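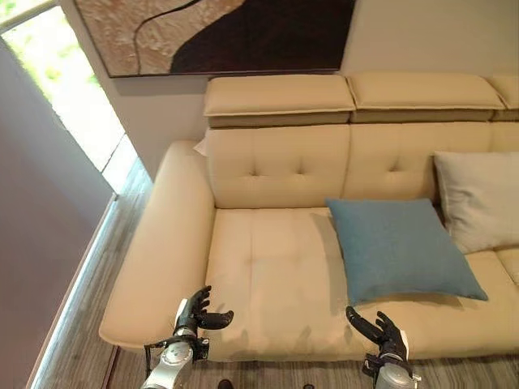
Dutcombe Furniture Works open day

I should say at the outset that I don't trust open days. A factory that has swept its floor and put out biscuits is showing you what it wants seen, and I've been round enough of them to know that the interesting door is usually the one with a chair in front of it. But our old settee had given up after 16 years, my sister had been going on about buying British, and Dutcombe is only an hour up the road. So in April we went.

The works sits behind the bus depot, on the site of what used to be the Tosh laundry. Half the signs still send you to the laundry. We drove past the entrance twice and ended up following a delivery van in, and then had to reverse out again when it went to the loading bay. Parking was on grass, and the grass had been rained on.

Tours left every half hour and we were on the one at 10.30, which went at ten to eleven. There were 13 of us, including a couple who had plainly come for the cafe and a man with a notebook who asked about VAT. Our guide was Saeed Asadi, who runs the cutting room, and he was much the best thing about the day. He has a dry way of talking and he didn't read from a card.

First stop was the frame shop. The timber comes in ready dried, and the leaflet calls it "responsibly chosen", a phrase I have now met on everything from coffee to loo roll. I asked who chose it. Mr Asadi said the buyer did, and that she was on holiday. Fair enough. The joints were glued and screwed, with corner blocks, and he let us pick up a finished armchair frame, which was heavier than I'd have guessed. He also showed us a cheaper frame from another maker, sawn in half so that we could all tut at the staples. I did tut. I also noticed that it wasn't one of their own dearer rivals he'd sawn up.

The cutting room was the part I would go back for. Hides are laid out flat and marked with chalk wherever there's a scar or a thin patch, and the pieces are planned around the marks. The good areas go on seats and arms. Poorer leather goes low down or round the back, and on some ranges the outside back isn't leather at all. He told us this quite openly when the notebook man asked. It is in the brochure too, if you read the small type on the last page, and I would like it a good deal better on the first. If you are buying a leather suite from anyone, ask which surfaces are leather and get it written on the order.

Somebody asked about pale colours. The showroom people will tell you that cream is "surprisingly practical". Mr Asadi said it shows jeans dye, newsprint and dogs, and that he has brown at home.

Then upholstery, where it was too noisy to hear much. Two women were putting buttons into a deep-tufted back, pulling the twine through with a needle as long as my forearm, and we all stood there far longer than the timetable allowed. It looks slow and it is slow. I wanted to know how much of the range is done like this and how much has the dimples simply stitched in on a machine. The answer was "it depends on the model", twice, and by then we were being moved along. I take that to mean most of it is stitched. There's nothing wrong with that, but the poster by the door showed only the hand work.

The testing corner was a disappointment. A weight goes up and down on a seat cushion and a counter ticks over. It stood at 2,558 when we got there, and the card beside it talked about years of family life. I don't know how many times a day my family sits down but I doubt that number would see us to Christmas. Perhaps it had just been started for visitors. I asked what happens at the end of a test and was told that the cushion is measured. The results weren't on show.

You come out, naturally, through the showroom. Everything has a place name. The Jastanton is the big corner one, the Lundano is the one with the thin metal legs, and there's a footstool at £892 that I had to look at again to be sure I wasn't reading the price of the whole set. A young man told us the open day discount ended at four. When my sister asked whether there'd be another discount in the summer he smiled and said he couldn't possibly say, so we have decided there will be.

I'll give them this: the seats are comfortable, and they let you sit as long as you like. We tried five or six with our coats off. Several were too deep for my sister, whose feet stuck straight out, and you'd never learn that from a website. Headrests are worth trying as well. On two of the models mine pushed my head forward as if I were looking for something in my lap.

The cafe did a decent cheese scone. Tea came in paper cups, and there was one toilet for the lot of us.

Would I recommend it? For the cutting room, yes, and for Mr Asadi if you can get on his tour. Ask at the desk, they didn't seem to mind people swapping. Take your own measurements, including the front door and the turn of the stairs, and leave your bank card in the car until you've had the scone. The guarantee is worth reading before you go. It covers the frame for a long time and the leather for hardly any, and the girl on the desk had to ring upstairs when I queried the springs.

We didn't buy. The old settee has a board under the middle cushion for now -- my brother-in-law cut it -- and we're going to look at two places nearer the coast next month. Wellies for the car park if it's been wet.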